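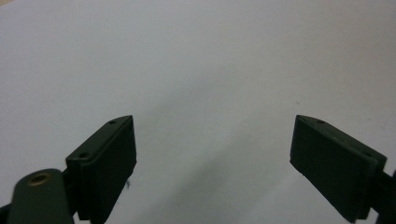

Slide 2: What is in the kit

Start with the fingers. Two of them, dark green, with a flat black pad on the inside face of each. Two small holes along the top of each finger. Jaws are open on the slide, nothing in them.

Mention the bushing at the link pivot, lower left. Brass-colored. People at Nolgate asked about it, so expect the question again.

The Luvau is a hand-held gripper kit from Landa. You hold it and work it yourself, no arm needed. We paid for ours. Say that early.

Slide 3: How we tested it

One operator at a time, sitting at a table. Sessions of 20 minutes, then a break. 1,983 grasps logged between September and the end of the trial. Same parts bin throughout: caps, clips, short lengths of tube, folded card.

Don't read the whole parts list. It's in the handout.

Slide 4: What worked

Setup was quick. The printed guide is clear except for the page on pad alignment, where the drawing is too small to follow.
Caps and tube were easy from the first session. Operators liked the trigger. It has a long pull and you can stop partway.

Slide 5: What didn't

Thin card flat on the table. The pads are good once you have an edge, but getting the edge is slow. Most people ended up sliding the card to the side of the table.

Wrist gets tired. Some 20 minutes was the limit for most of us, even with the strap.

Pads pick up lint. Wipe them between sessions.

Slide 6: Compared with the Piątek

Keep this short. The Piątek is lighter and closes faster. Spare pads are harder to get, and the one we borrowed had play in the joint. I would still pick it for long sessions.

For mixed small parts, the Luvau.

Slide 7: Buying

Landa sells the fingers separately. Order a spare set of pads with the kit. Delivery was slow both times.

Leave the price table up during questions.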